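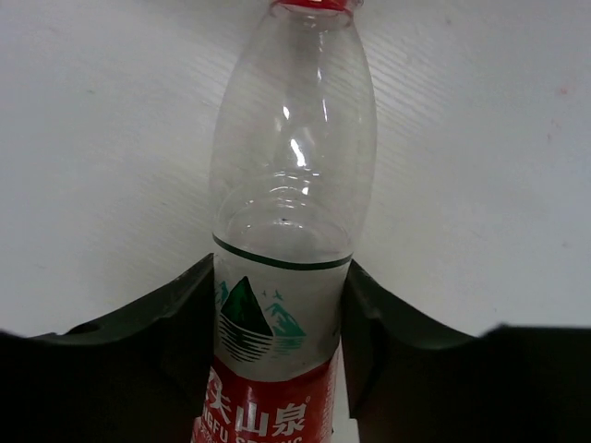 Wrist camera view, bottle in the gripper.

Visit notes, Fellunmont shared workshop, 2018-11-12

Got there late, missed the intro. Side door, up the ramp, past the kiln room. Typing this on the bus so forgive the spelling.

Fellunmont is the old furniture warehouse behind the rail yard. 27 members at the moment, a waiting list for the lockers, none for the benches. You pay by the month and you sweep up after yourself. I went for one thing, the arm that Antonina Pavliuk and Pylyp Sydorenko have been building since September, but they make you do the whole loop first. Fine. Wood shop, loud. Sewing corner, two industrial machines and a very good cutting table. Then electronics, which is one long bench and a window that doesn't open.

The arm is at the far end. Name is Brodness, nobody would tell me why. Six joints, bolted to a slab of kitchen countertop. The first version was built at Antonina's place, on the dining table, until the table got a crack in it and the whole thing moved here. Parts budget was $400 and they went over, mostly on servos. They burned out two shoulder servos in the first month. Pylyp keeps the dead ones in a jar.

What I wanted to see was the gripper. Two fingers, dark green going on black, and the camera sits at the wrist looking out between them. You get both fingertips coming up from the bottom of the view and whatever they are holding in the middle. For me that was a Nongfu Spring water bottle, the clear kind with the mountain on the label, red cap. Empty. They had it held low down, on the label, fingers in from either side.

Asked why a bottle. Pylyp: because it is annoying. Clear plastic is hard for the camera, you mostly see the white behind it, plus a big streak of glare down the front. The label is the easy part, so their software looks for the red band and works up from there. It does not care what the band says. Turn the label to the back and the thing gets confused, he says, and they have a folder of those failures they're still going through.

The other problem is squeeze. An empty bottle gives. Too little force and it slides, too much and it buckles, and the ribbed part in the middle buckles differently from the smooth part on top. So they go for the label area. First fingers were straight out of the printer and too slippery. Current ones are set so that they open in a V and close in on the sides. Antonina drew them, Hamisi Chege printed them on the club machine, 8 versions, all of them in a shoebox under the bench and you are allowed to dig through it. I did. Version three is enormous. Version five has the tips on backward.

Good part of the visit: they let you hold the fingers and push. You can feel the tip flex a bit. I would have made them stiffer, but then I have never got a bottle off a table with anything I built, so.

Control side, quick. A small board called a Jonell drives the servos, made by another member, not for sale. Separate power supply for the shoulder after a brownout problem that ate a whole weekend. The camera goes by USB to a used laptop. Cable routing is ugly at the wrist – they know. It is the third cable. If you build one of these leave slack at the last joint, more than you think, then tie it down further back. Also mark your home position with paint. They used tape and it crept.

Vasanthi Chettiar does the logging. Every grasp gets saved with the wrist picture and a yes or no, and she is up to about 2,000. She wanted to talk about lighting more then anything else. Soft light from two sides, white sheet for a background, no desk lamp. The desk lamp put a hot spot on the plastic and the software went for the hot spot. She'd like more kinds of bottle before they touch the code again. Pylyp wants to touch the code now. I kept out of it.

Things I wrote down and should look into at home:

– servo horns, metal, the plastic ones strip
– wrist camera focus, they fix it with a drop of glue once it's set
– rubber on the fingertips? They're trying a sheet from Hartono, the gasket shop two streets over, no results yet
– save the failures too, not only the good grasps

Stayed longer than planned. Adhiambo Mosoti runs the front desk and she walked me through the sign-up sheet. Bench time for visitors is evenings only and you need a member with you. Bring your own safety glasses, the loaners are scratched to death. Coffee is by the sink, pay in the tin. Parking is bad, take the bus, get off at the stop after the bridge and not the one before it like I did.

Next time I want to see them run it with the lid off the arm base, the wiring in there is supposed to be a sight. Antonina says come by after the new shoulder bracket is in. Need to send her the link for those bearings, promised that tonight.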